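Minutes of the energy group, Malmont building, 29 Jul 2025

Typed up by me again, so apologies in advance for anything I got sideways. I write these the way I talk, and if you want them stiffer you're welcome to take the pen next time!

We got going a little late because the door code had changed. The minutes from last time were accepted with one fix: I had written that the night setback runs on the second floor, and it's the third. Corrected in the shared copy.

Heating schedule

We spent the longest on this one, as I figured we would. The boilers at Malmont are still coming on whenever any single thermostat in the building asks for heat, even in the middle of summer, and the chillers answer the same way from the other direction. I pulled the log for the past month and read bits of it out loud (sorry). There's one sensor by the loading door on the ground floor that has been calling for heat before sunrise pretty much every day. The door gets propped open for deliveries, the sensor gets a draft on it, and off we go.

Elias Farah thinks we should move the sensor. I'd like to try a minimum demand setting first, so that the plant waits until at least 2 zones are asking before anything fires up. We went back and forth on it for a good while and landed on doing the setting now and moving the sensor if the log still looks silly in a month. Elias wants it noted that he would have done it the other way around. Noted, Elias.

Quotes for the controls work

Two firms came back to us. Peltarar wants to replace the whole control panel and put in new valves on the top floors, and their quote is a big thick thing with a lot of nice diagrams in it. Cuvau would leave the panel alone and add a controller on top of it, for about $3000, plus a yearly fee I couldn't find anywhere in the paperwork until I called them. The fee is $145 a month if we want the remote alerts and nothing if we don't.

I like the Cuvau idea better for this year. It's less mess, and we wouldn't have the heat off while people are working. The worry in the room was whether the old panel is worth adding anything to, and I don't have a good answer there. We agreed to ask both of them for the name of a building of our size where they've done the same job, and to go look at it if they'll let us.

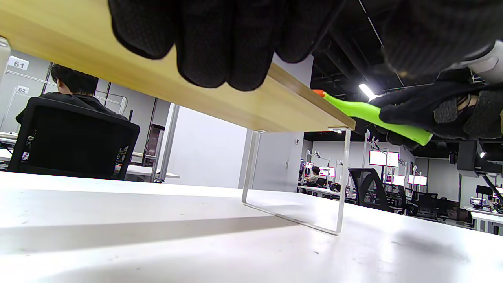
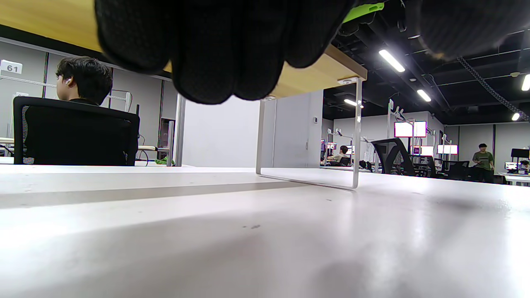 Elias came in at this point and said he'd be happier with either quote if the savings were written into the contract, with a way to measure them, and that he didn't want us comparing a warm winter with a cold one and calling it a win. He asked that we use the weather-adjusted numbers from the utility as the baseline. Everyone was fine with that, me included, and I'll put the question to both firms in the same email so they get the same wording.

Lighting in the stairwells

Short one. The motion sensors are in and they do cut the lights, but the delay is set so tight that people on the upper landings are ending up in the dark if they stop to chat. I got caught there myself with a box of binders and said a few things I won't minute. We're stretching the delay to 7 minutes on all landings. Tan, who put in the fittings, can change the setting on their next visit, and I've already sent them the list of which ones.

Space heaters

Still on the agenda, still a touchy subject! We all know there are heaters under desks from December on, and we all know why: the east side is cold. I don't want to send around another note telling people to unplug them while the east side stays cold. The plan is to get the radiators there bled and balanced before the heating season, see how it feels, and only then have the conversation about heaters. Elias asked if we could get plug meters on a couple of them in the meantime, with the owners' okay. Fine by me.

Odds and ends

The hot water tank insulation jacket has arrived and is sitting in the plant room in its wrapping. It needs to be fitted.

The kitchen fridge seal is going. I'll order one.

Somebody asked about solar on the roof again. We need the roof survey first and we don't have it, so it stays parked.

To do

Me: change the minimum demand setting, email Peltarar and Cuvau, order the fridge seal.
Elias: get the utility baseline, find plug meters, keep an eye on the loading door log.
Tan: stairwell delay.
Still needs a name: tank jacket, radiators on the east side.

Next meeting is in the same room, and I'll send the new door code around the day before.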